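Niver Mug Tree and Plate Rack Set
Sold by Fledberg Kitchen & Table
Item no. 2842
Updated 2022-01-12

I didn't want to stock another mug tree. Most of the ones that come through our door tip over the moment you take a mug off one side, and the makers always swear theirs doesn't. Niver swore it too. So the set went on our own bench in October and stayed there, and I've come round to part of it.

You get two pieces: a mug tree with an upright post on a flat base, and a small rack that holds plates on edge. Both are light-coloured wood with no lacquer to speak of. The maker's sheet calls the finish "heirloom quality", and I'd ignore that. It's a plain oiled finish and it will mark if you leave a wet cup ring on it.

Size is the better argument. The base of the tree is 200 mm on its long side and the rack is 300 mm end to end, so the pair fits on a bench that already has too much on it. Mugs, plates and basket are not included.

Teal and pink mugs on the tree, plates in the rack, corn in the woven basket: 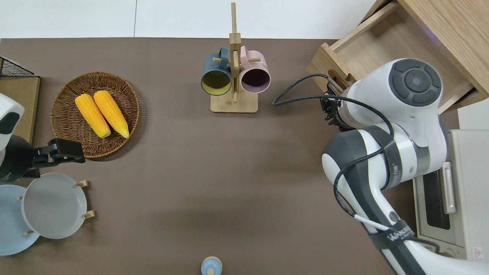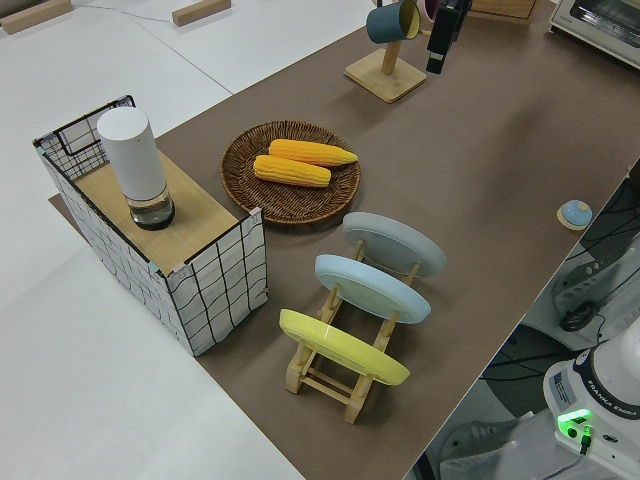
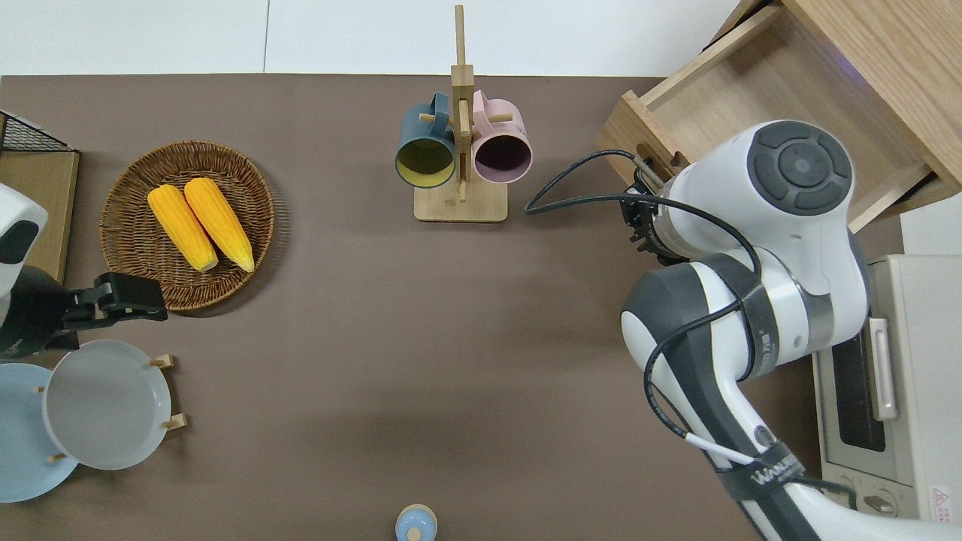
Jarrah Maihi wrote in to disagree with me about the pegs. They're fine for ordinary mugs, the message went, but a big soup mug with a fat handle won't go on past the halfway point, and after a month I gave up and put mine back in the cupboard. The plate rack I'd buy again tomorrow.

Fair enough. I tried it with the widest handle we sell, from the Rosadetti range, and it does sit closer to the end of the peg than I'd like. Measure your handles first. Niver says each peg takes 500 g, and I have no quarrel with that figure, but I wouldn't hang a full-sized stein on it to find out.

The rack is the stronger half. Side plates and dinner plates both stand up in it without leaning on each other much. Deep bowls don't work -- the slots are too close. It isn't a draining rack either, whatever the box says, as there's no tray under it and the drips go straight on your bench.

Care: wipe with a damp cloth, dry it, oil it when the colour goes dull. Keep it out of the dishwasher.

If you only want a mug tree, the Vieira is heavier in the base and costs less. It's also uglier, in my view, and comes only in a dark stain.

Returns accepted within 30 days if the pieces are clean and unoiled. We don't sell spare pegs.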